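Unit 4. Heat Loss from Small Vessels

Reading for this unit: the Dostov notes, sections on lumped systems and surface resistance. The Ravel data sheet is needed only for the problem set.

4.1 The lumped model

A small body of hot liquid in a cooler room loses heat through its walls, its base and its open surface. If the liquid is well mixed, one temperature T describes all of it, and the energy balance is

m c dT/dt = -h A (T - Ta)

where m is the mass of liquid, c its specific heat, A the area losing heat, h the overall coefficient and Ta the room temperature. The solution is an exponential decay toward Ta with time constant

tau = m c / (h A)

The model holds when resistance inside the body is small compared with resistance at its surface. For solids this is tested with the Biot number, Bi = h L / k, and the usual limit is 0.1. For liquids the test is less clean. Natural circulation inside the vessel does most of the mixing, and k alone underestimates how quickly the interior evens out.

4.2 Area and volume

For vessels of the same shape, volume grows with the cube of the linear size and area with the square. With h held fixed, tau is proportional to size. Halving every dimension halves the time constant. Students often expect a factor of eight here, which is the change in volume alone.
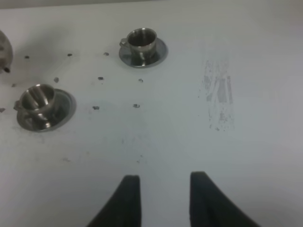 Geometry enters in a second way through the base. A vessel standing directly on a table exchanges heat by conduction over its full contact area, and the table warms locally until the rate drops. A saucer changes this path. Contact is then limited by the fit between two surfaces, and the saucer adds area that loses heat to the air. For a short steel espresso cup on a round metal saucer, the saucer should be treated as a fin: it conducts outward from the contact region and sheds heat along its upper face. A ceramic saucer of the same diameter is a poor fin. Its conductivity is lower, so its outer part stays closer to room temperature and contributes less.

4.3 Wall material

Stainless steel is a poor conductor for a metal, near 15 W/(m K), but a thin wall of it still offers almost no resistance compared with the air outside. The choice of steel or glass therefore has little direct effect on tau for thin walls. Two other effects matter more.

Emissivity. Polished steel radiates weakly. Glazed ceramic radiates strongly, and radiation can be a large share of the total loss in still air.

Heat capacity. The wall must be warmed before the liquid settles into its decay. A heavy wall produces a sharp early drop, followed by a slower decline. Write the balance for liquid plus wall and use the combined capacity in tau.

4.4 Evaporation

The open surface loses heat by evaporation as well as convection. At high temperatures evaporation dominates, and because vapor pressure rises steeply with T, the decay is faster at the start than a single exponential predicts. The Stevance correction used in this course adds a term to h that depends on T. Use it above 60 C and drop it below - the error is then within the scatter of the lab readings.

4.5 Losses during transfer

Pouring moves liquid from a vessel with a long time constant to one with a short one. The falling stream has a large area for its volume, but its time in the air is brief. Over a short drop the loss to the air is usually smaller than the loss to the cold wall of the receiving cup.

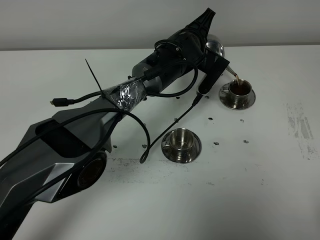 Figure 4.2. Transfer from a steel teapot to a cup on a saucer.

To estimate the temperature just after transfer, assume the liquid and wall reach a common value before any heat leaves the system:

Tf = (m c T1 + mw cw Tw) / (m c + mw cw)

Subscript w refers to the wall. Preheating the cup raises Tw and removes most of the initial drop. Use Tf as the starting temperature for the decay in 4.1.

Problems

1. A steel cup of mass 114 g at 20 C receives 60 g of water at 90 C. Find Tf. Take cw = 500 J/(kg K) and c = 4180 J/(kg K).

2. Repeat with the cup preheated to 60 C. State the change in Tf.

3. Using the Ravel data sheet, plot ln(T - Ta) against time and mark where the Janevski criterion for a straight line is first met. Ignore the first 2 minutes of readings.

Show units at every step. Solutions without units will be returned unmarked.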